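Speed dating returns to Lanommont, this time with chairs

Lanommont's singles will get another go at finding love this November, when the Gruveck Hall reopens its doors for an evening of speed dating. Spring's event drew plenty of interest but only enough seats for half the people who came, and several couples conducted their first conversation while leaning on a radiator.

Organisers at Jenov, the local dating club, say the seating has been sorted. They also say the bell has been replaced. The old one could be heard in the car park, and at least one promising chat ended because both parties thought it was the fire alarm.

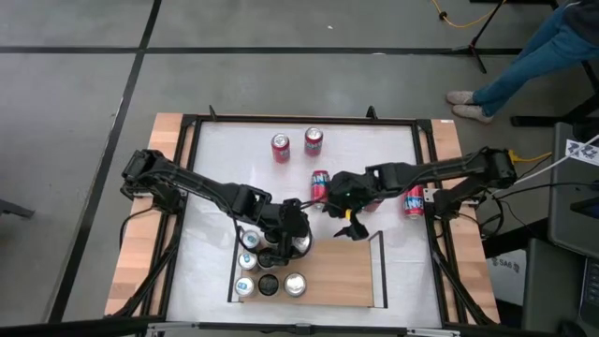
How the evening works

Doors open at 7pm. Each pair gets 10 minutes, up from four last time, after complaints that four was only long enough to establish what the other person did for a living and regret asking. Everyone then moves along one place and starts again, ideally with a different opening line.

Tickets cost £2 and include a soft drink. The club has 1612 names on its mailing list, though it admits that a fair number belong to people who have since married and never got round to unsubscribing.
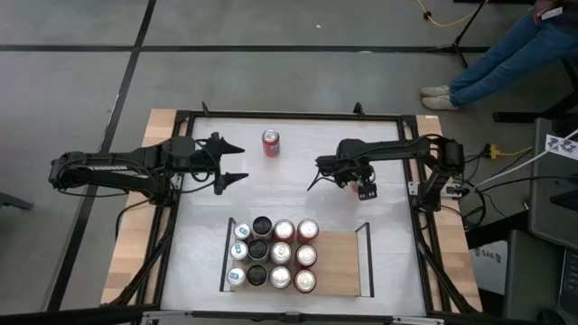
Those who do hit it off tick a box on their card, and the club passes on contact details the next morning if both boxes match. Last time one man ticked everybody, including the person collecting the cards. He is welcome back.

Supper afterwards is at the Feng, across the road, which is keeping its kitchen open until 10pm. Bookings for two are being taken in advance — optimists only — and there is a long table at the back for everyone else.

Tickets are on sale at the hall now.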